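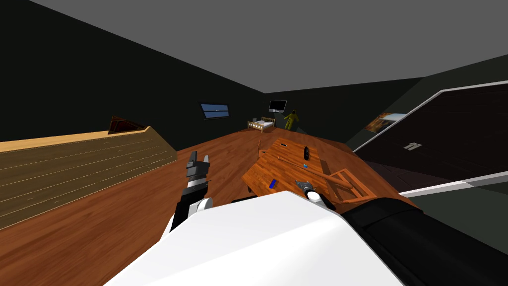 ¿Cuántas demostraciones hacen falta para que la política aprenda una tarea de mesa con dos brazos?

Con 50 episodios por tarea se puede entrenar una primera versión, siempre que las posiciones iniciales varíen y que los episodios fallidos estén etiquetados aparte.

Foro Dastmont – Aprendizaje por imitación
Última actualización: septiembre
Publicado en septiembre por sxenos (Stavros Xenos)

sxenos:
Pongo la pregunta y mi respuesta arriba porque me llegó repetida por privado. Contexto: escena de dormitorio en simulación, base móvil, dos brazos con pinza paralela, teleoperación. El conjunto se llama Ventura y tiene 51 episodios; uno quedó fuera por un salto en las marcas de tiempo de las articulaciones. Grabamos cámara de cabeza y cámara de muñeca, estados articulares y apertura de pinza. Las acciones se guardan como posiciones objetivo absolutas.

Lo que quiero discutir es el recorte. Ahora mismo cada episodio empieza cuando el operador pulsa grabar, con los brazos todavía en movimiento hacia la mesa. ¿Lo dejáis o lo cortáis?

k_ortiz:
Yo lo corto. Los primeros segundos son el operador buscando postura y la política aprende a dudar. Ya me pasó con Unham: el brazo llegaba encima del objeto y se quedaba oscilando.

demingf:
No estoy de acuerdo. Si cortas la aproximación, el modelo nunca ve estados lejos de la mesa, y en evaluación arranca precisamente desde ahí. Lo que hay que quitar son los tramos con velocidad articular casi nula, y con un umbral, no a mano.

k_ortiz:
Con umbral te cargas también la pausa antes de cerrar la pinza. Esa pausa es parte de la tarea.

demingf:
Por eso el umbral se aplica solo mientras el comando de pinza no cambia en una ventana de 11 pasos, centrada en el instante que evalúas. Si hay cierre o apertura dentro de la ventana, no se toca nada. Está en el script de Ulham, función de recorte, segundo argumento.

sxenos:
Lo he probado con la mitad del conjunto. Recorta menos de lo que esperaba, casi todo al principio. Mi otra duda es la cámara de muñeca. Hay tramos en los que la pinza no apunta a ningún objeto de trabajo y lo único que llega, aparte de la propia pinza, son planos lisos de la habitación, sin textura, y una ventana de cristales azules.
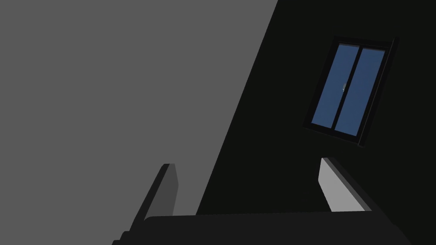 En esos tramos el codificador visual recibe muy poca información y toda la señal útil tiene que venir de la cámara de cabeza y de los estados. Me planteo enmascarar la muñeca durante el entrenamiento con cierta probabilidad – así la red no depende de ella cuando no aporta.

mlopz:
Enmascarar, sí. Borrar esos tramos, no. Si los borras rompes la continuidad temporal y los bloques de acciones quedan mal alineados con las observaciones.

k_ortiz:
Yo antes revisaría la inclinación. La cámara de cabeza también ve la habitación muy girada. Si la base está inclinada en el simulador, los datos salen así en todos los episodios y luego no transfiere nada.

sxenos:
Lo de la inclinación lo tengo que mirar. No he comprobado si es la pose de la base o la extrínseca de la cámara. El registro guarda las dos cosas, de modo que se puede separar.

demingf:
Compara el vector de gravedad en el marco de la base con el de la cámara en el primer paso de cada episodio. Si el de la base sale vertical, es la extrínseca y basta con corregirla y volver a renderizar desde los estados. Si no, hay que repetir las grabaciones. No intentes arreglarlo rotando los fotogramas: pierdes esquinas y la proyección deja de ser coherente.

mlopz:
Discrepo en lo de repetir. Una política entrenada con la base inclinada puede servir para preentrenar, con un peso bajo en la mezcla. Tirar 50 episodios de dos brazos es caro.

demingf:
Caro es depurar después una política que ha aprendido la gravedad torcida. Si los quieres conservar, que vayan en una carpeta separada y con el campo de calidad a 2, nunca mezclados con el resto.

sxenos:
De acuerdo con la carpeta separada. Subo el resultado de la comprobación cuando lo tenga, junto con la lista de índices recortados. De momento mantengo las acciones absolutas y dejo el enmascaramiento como opción desactivada por defecto.

k_ortiz:
Sube también las longitudes antes y después del recorte, por episodio. La media sola no me sirve.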